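Ticket 3496
Product: Pamevau rack-handling simulation kit (evaluation licence)
Customer: Coste, data hall automation
Raised by: Noémie Pons
Handled by: Paavo Valtonen, Firkora support
Opened: Monday, April 9, 2018
Priority: Normal
Status: Waiting for customer

Problem as reported

We are trying the Pamevau kit before deciding whether to buy it for our server racks. The job is the standard one from the setup guide: bring the gripper up to a black module in the rack, line it up with the blue marker, close, pull. With the default settings the arm gets to the module every time, but the run often stops with "target ambiguous" before the fingers close. I ran the job 63 times over the weekend and 36 of those stopped with this message. The rest finished normally.

I have not changed the rack model or the arm model. The only thing I changed was the lighting, which I set to "low sun" because our hall has windows down one side. Wrist view from one of the runs:

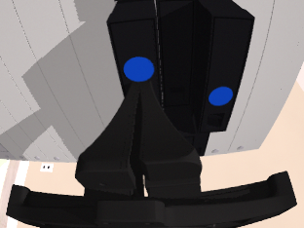

Wrist view, fingers near the left-hand blue marker. Second marker to the right.

Log lines from the same job:

approach: ok
marker search: 2 candidates
marker select: no result
stop: target ambiguous

Things I tried before writing:
Restarted the simulator. No change.
Reloaded the rack from the Cukusov parts library. No change.
Slowed the approach to half speed. It takes longer and stops in the same way.

Reply from Paavo Valtonen

Thank you for the log. The useful line is "2 candidates". The marker search is finding both blue markers and has no rule for choosing between them. By default it picks the larger one, but only if the difference in size is above a set limit. When the approach comes in at an angle the two can fall under that limit, and the job stops on purpose.

Please check two settings in the job file:

1. marker_pick. It should be "nearest_tip". I expect yours says "largest", which was the default in the first evaluation build.
2. search_radius. If this line is missing, the search uses the whole wrist view. Set it to "narrow".

Could you also send a room view of the arm at the rack? I would like to rule out a problem with where the base is placed.

Reply from Noémie Pons

marker_pick was "largest", as you said. search_radius was not in the file at all. I have changed the first and added the second, but have not run a full set yet.

Room view attached. The base is where the guide puts it, out on the floor to the right of the rack, and the arm is reaching over to the lower of the two projecting blocks.

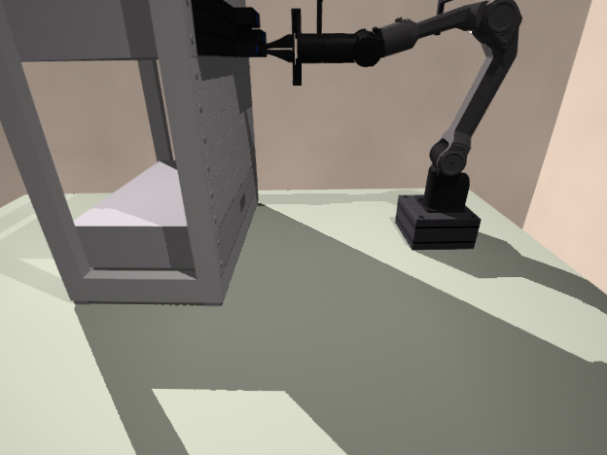
I have two more questions while the ticket is open. Does the lighting make any difference to the marker search? If it does I would need to know before we agree to anything, as I can't do much about the windows. And can the base be moved closer? We have less floor in the real aisle than the guide assumes.

Reply from Paavo Valtonen

The base position looks fine to me. I see no need to change it for this fault.

On lighting: the markers are drawn in flat colour in the simulator, so shadows do not change them. Printed markers in a real hall are another matter, and you should test those on site. The kit does not cover that part.

On the base: yes, it can be moved, but the elbow needs room to fold. Change base_offset in small steps and run the reach check after each one. If the check fails, go back to the last value that passed.

Please run the job again with the new settings and send up to 3 logs, including any that stop. I have extended your evaluation licence to the end of August, so there is no hurry.

Internal note (Firkora)
Setup guide still shows "largest" in the sample job file. Passed to documentation. Keep ticket open until the customer's logs are in.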